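Jamthorpe gets its own house rules for small robot arms

I popped into the Jamthorpe workshop on Saturday to hear how the new good practice sheet is going down, and I came away rather cheered up! It's a single side of paper, it's written in plain English, and people seem to be sticking to it.

The sheet was put together with Mosa, the training outfit across the yard, and it covers any small arm that picks things up off a bench. There are 15 rules. Most of them are the sort of thing you'd hope everyone did already (know where the stop button is, keep sleeves and lanyards well out of the way, write down any change to the settings before you go home), but until this month they only lived in people's heads.
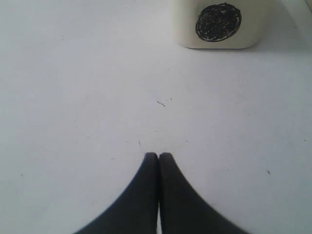 Gripper fingers and a marked block on the bench at Jamthorpe.

The rule that got the most chat while I was there is number four, on speed. An arm has to run its first go of the day at 40 per cent, with a person standing by, and it only goes faster once that run has been signed off. A few of the regulars grumbled to me that it eats into the morning. I do see their point, but I've had my knuckles rapped by one of these things and I'm firmly on the side of the slow start.

Rule nine is my favourite. Test pieces should be plain and carry one bold mark, and the fingers should be checked for wear after every 50 picks. Under the old habit you just changed them when they looked tatty, and one person's tatty is another person's nearly new.

There's also a full service at 2000 picks, which has to go in the log with initials next to it. Mosa wanted it sooner and the workshop wanted it later, so there was a bit of haggling over that one, I'm told.

Grorkeo, the scheme that pays for the bench time, will look over the logs in July and decide whether its other workshops should have the same sheet. Paredes has already asked for a copy. If you use the benches and think a rule is daft, there's a comments box by the door, and they'd like your notes in before the end of the month.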